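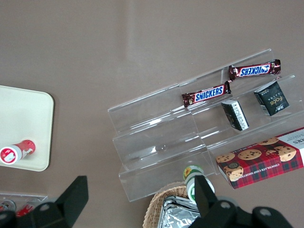
I went to the new show at Zalach last night mostly for the free parking, and I came home irritated enough to write this.

The show is called Bendent. It's 163 small clay tiles on a gray wall, by an artist who goes only by Sithole. The press release says the work "interrogates the memory of surfaces." I read that line three times. I still don't know what a surface would remember, or who is asking it.

The tiles are fine. A few near the back door, the ones with the thumbprints pushed in too deep, I liked quite a bit. I'd have been happy looking at those for 9 minutes and going home. But every wall has a text panel, and every panel tells you what you're feeling before you've had a chance to feel it. I was told I was experiencing "productive unease." I was experiencing sore feet.

Then there's the price list. A single tile is $3,000, and you have to buy at least four. Maybe they'll sell. The last thing I saw at Zalach was the string piece from Taltov, which was also supposed to change how we think about rooms, and my thinking about rooms is where I left it.

I don't mind odd art. I own some. What bothers me is the fog around it — all that writing that sounds like it was meant for a grant application and got taped to the wall by mistake. If the tiles are about grief, say grief. If they're about clay, that's okay too.

It's up through the end of May. Go look at the ones by the back door and skip the panels. The lot behind the building is free after six.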